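# Frequently Asked Questions: Amateur Boxing Nights at Idenville

Last revised 20 June 2020. Answers apply to all club shows held at the Kongkaew Hall in Idenville and, unless stated otherwise, to the August show in Flendimstead.

## Entry and registration

**Who may enter a bout?**

Any registered amateur aged 14 or over with a current medical card. Boxers whose card expires before the date of the show must renew it before the entry form is submitted. Forms received with an expired card are returned unprocessed.

**How do I submit an entry?**

Entries are made by the club coach, on behalf of the boxer, through the online portal. Paper forms are no longer accepted. A boxer without a club may write to the registrar, Usa Saengthong, who will supply a list of affiliated clubs in the district.

**Can I choose my opponent?**

No. Matches are made by the matchmaker, Teodoro Tagle, on the basis of age, weight and number of recorded bouts. A coach may decline a match up to the close of the weigh-in without penalty to the boxer. Requests for a rematch are considered but are not guaranteed.

**My entry shows as "pending" in the portal. What does this mean?**

The entry has been received and the medical card has not yet been checked. No action is needed from the coach. If the status is unchanged 5 days before the show, please contact the registrar. 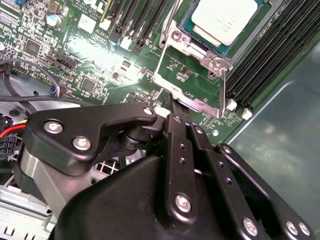

*Server motherboard and gripper.*

## Weigh-in and medical checks

**When is the weigh-in?**

The scales open at 1:00 p.m. on the day of the show and close one hour later. Boxers may use the check scale beforehand as often as they wish. Only the official scale counts.

**What happens if a boxer is over the agreed weight?**

The boxer may try again until the scales close. After that, the bout goes ahead only if both coaches and the supervising official agree to it and the difference falls within the limit for the age group. Otherwise the bout is withdrawn from the card and the opponent is offered another match where one can be found.

**Who carries out the medical examination?**

The ringside physician examines every boxer before the first bout and again after leaving the ring. The physician's decision is final and may not be appealed to the supervising official or to the club.

**What should a boxer bring?**

- Medical card and photo identification
- Fitted mouthguard (red or partly red mouthguards are not permitted)
- Groin or chest protector, as applicable
- Club vest and shorts, with a clearly marked waistline

Gloves and headguards are provided at ringside and must be handed back directly after the bout.

## Rules and scoring

**How long are the rounds?**

Senior bouts are three rounds of three minutes. Shorter rounds apply to younger age groups and are printed beside each bout on the card.

**How are bouts scored?**

Five judges score each round independently. The winner of the round receives ten points and the other boxer nine or fewer. Scores are entered at the judges' seats and collected by the scoring computer at the officials' table.

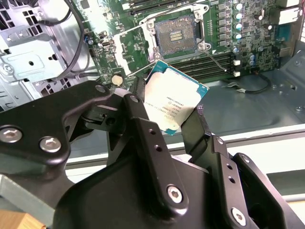 *Desktop processor, held at an angle.*

**Can a decision be appealed?**

A written protest may be handed to the supervising official, Kristof Verschueren, within 30 minutes of the announcement. Protests may concern the application of the rules only. A judge's opinion of a round is not grounds for protest – this includes cases where the judges were divided.

**May a coach speak during the round?**

Coaches must remain seated and silent while the round is in progress. One warning is given. After a second incident the coach is asked to leave the corner for the remainder of the bout, and an assistant may take over.

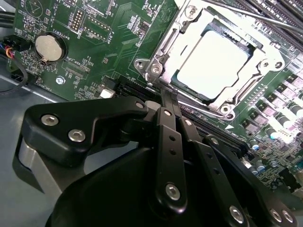 **What happens if the scoring system fails during a bout?** The bout continues, and the judges complete paper slips, which are kept at every judge's seat for this purpose. The supervising official collects the slips after each round and reads the totals to the announcer. Repairs are left to the equipment officer, Tarek Sleiman, and are not attempted at the table during boxing. On a board of the type shown, the processor sits within a metal retention frame fixed by four screws, and clubs that lend their own computers are asked not to open them at the venue. Paper scores have the same standing as electronic ones.

## Tickets and spectators

**How many seats are available?**

The Kongkaew Hall holds more than 3000 spectators. Seats on the floor are numbered; the balcony is unreserved.

**Are refunds available?**

Tickets are refunded in full if the show is canceled or moved to another date. Changes to individual bouts do not qualify. Refunds are paid to the original card within 13 working days.

**May I take photographs?**

Personal photography without flash is allowed from your seat. Press accreditation is handled by Panya Mahawong at the Pornetti Boxing Club, and applications close one week before the show.

**Is there step-free access?**

Yes, by the side entrance. Spaces for wheelchair users are on the floor level and must be reserved when booking. A companion ticket is issued free of charge.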